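### 4.2 Visitor demonstration: pouring task

1. Place the base of each arm at the near edge of the desk and route the cables clear of the joints.
2. Set the bottle on the left and the cup on the right.
3. Keep visitors 2 m back and start the Clendeo routine.
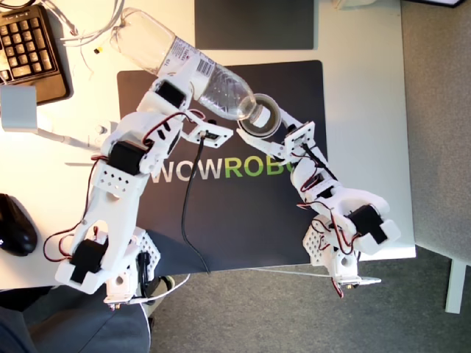
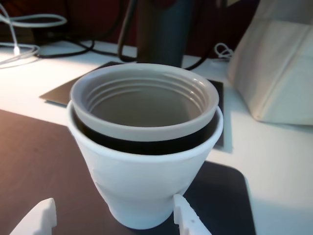
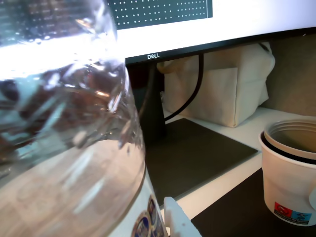 *Fig. 11. Pouring task. First view: both arms at the desk. Second and third views: close range, gripper parts at the bottom edge.*

4. Stop the routine before touching a cup or the bottle.

**Caution:** Do not exceed 200 ml per run. Wipe up spills before restarting.

**Note:** At the Rodumwood open day, allow some 16 minutes per group. Report faults to Shanti Nautiyal.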